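Teltanura Workshop Notebook, June 2023
Entry by Eldana Degefa: shelf board adhesive trials

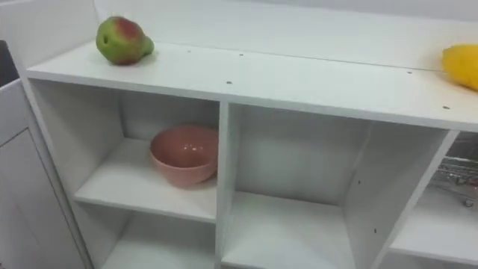
The second set of glued joints was left under clamps for 40 minutes, as agreed with Santeri Väisänen. Room temperature was not recorded for joints 1 and 2 and should be noted in future. Joint 4 opened along the glue line at a load of 30 kg. The remaining joints held at that load and have been set aside for the November review.

The Jonex adhesive spread evenly but left a residue on the clamp pads. Pads are to be wiped before the next set is prepared. Saron Alemneh has asked that the offcuts be kept and labelled by batch.

Outstanding: replacement brush; revised loading sheet from Pallavi Singhal; decision on whether to repeat joint 4 with the same board.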